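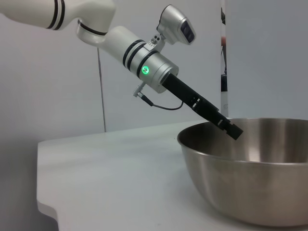

Gripper over the mixing bowl, Fenadau kitchen tasks

Hello Yaowalak, quick catch-up on January! We've now got 200 remote-controlled runs of the rice task towards the 2000 we promised you, and Hường has got much smoother on the controls (I'm still a bit jerky, sorry).

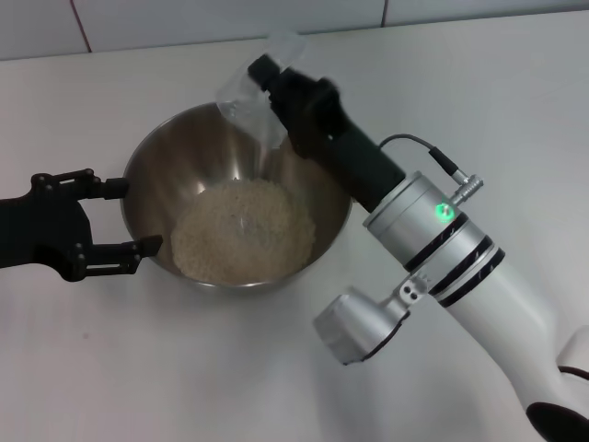 Two-armed pouring is the bit that eats our time. Each run needs one person driving both arms, and Nipon reckons a newcomer wants roughly 3 hours before their runs are worth keeping. We teach them to hold the bowl at its left side with one gripper and bring the bag over the far rim with the other, and it's the bag hand they all find fiddly.
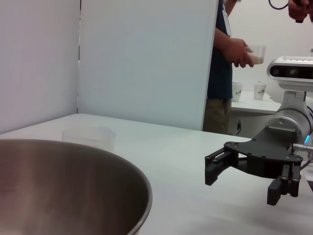 Page last changed: January, 16:40

Next up is the measuring cup, and Xuân is keen to start! We'd like 5 more practice slots on the Clustport rig, please, if the budget stretches. I'll send the spending sheet separately.

Zdzisław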